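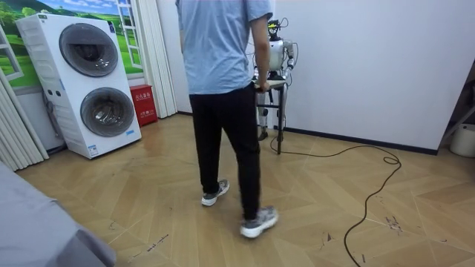
Reply from viewer, added to ticket:
I tried it again last night on the laptop and it is the same there. The English subtitles on Vurna run fine for the whole film and then stop during the last scene at the ferry. The two brothers keep talking and there is nothing on screen. I don't speak the language, so I have no idea how the film ends. The other film I rented from you, Ông, has subtitles right up to the credits.

Status: Reopened
Title: Vurna (feature, English subtitles)
Product: Sterkport film rental, web and TV app
Priority: changed from low to normal

Support note
First ticket was closed as a connection problem. That was wrong. The viewer's log shows no buffering in the last half hour of the film and the picture never dropped in quality. Reopened and linked to two other tickets that describe the same thing in different words. One of them says "the ending has no dialogue," and was filed as feedback on the film.

Steps tried with the viewer
Turned subtitles off and on during the ferry scene. No change.
Switched to Dutch and back to English. Dutch shows all the way through. English still stops.
Signed out, cleared the app data, signed in again. No change.
Started the film from the last chapter instead of from the beginning. No change. The missing lines are the same ones, so it has nothing to do with how long the film has been playing.
Changed subtitle size and color. No change. We can leave this step out for other viewers.

Viewer asked if the scene was meant to be without subtitles, as some directors do that on purpose. Checked with the distributor. It is not meant to be. The line the older brother says on the ramp is the answer to the question in the opening scene, and every festival print had it translated.

Support note
Opened the English file as delivered. It is complete. It has 3,005 lines and the last one is timed just before the cut to black. Opened the file our player receives. It has 3,000 lines. The five that are missing are the last five, and those are the ferry scene.

The Dutch file is shorter. The translator ran a lot of the short exchanges together, which is common, and it comes in well under the limit. Same for Ông in every language. It is a quiet film with long stretches of no talk at all.

Passed to Zakex, who convert the subtitle files for us.

Reply from Zakex, pasted from email
We do have a limit on the number of lines in one file. It was added in June after a damaged file locked up the converter. Anything past the limit is dropped and a warning is written to the conversion report. The report for this title has the warning. The job is still marked as passed.

Support note
Found the report. The warning is there, below the list of fonts. Our side only reads the pass or fail line, so it went live.

Asked Zakex for two changes: raise the limit, and mark the job as failed when lines are dropped. They have agreed to the first. The second needs to go through their own release process and they gave no date.

Workaround
Split the English file into 2 parts at the chapter break before the wedding and converted them separately. The player joins them without a gap. Checked on web, on the TV app and on a tablet. All five lines at the ferry now show, and the timing on the ramp is right. Watched the wedding scene in full as well, as that is where the join is. The song lyrics are in italics as before.

Tue 18 August: split file put live for all viewers. Anyone who already downloaded the film for offline viewing has to delete it and download it again. The app will not pick up the new subtitles by itself.

Other titles
Ran a check on everything converted with the limit in place. Over 30 titles have the same warning in their report. Mostly fast-talking comedies and courtroom films, plus one long superhero film where the missing part is the scene after the credits. The list is attached to the internal ticket. Features go first, then series. For films that end on narration, check the last minute by hand before closing.

Message sent to viewer
The subtitles for the end of Vurna have been fixed. Please reload the page or restart the app and play the last chapter. Your rental has been extended so you can watch the whole film again if you want to. Sorry that the first reply sent you off to check your connection.

Reply from viewer
Works now on the laptop and on the TV. I watched from the wedding on. Please keep the ticket open until the downloaded copy on my tablet is done, it is still at the old version.

Status: Waiting on viewer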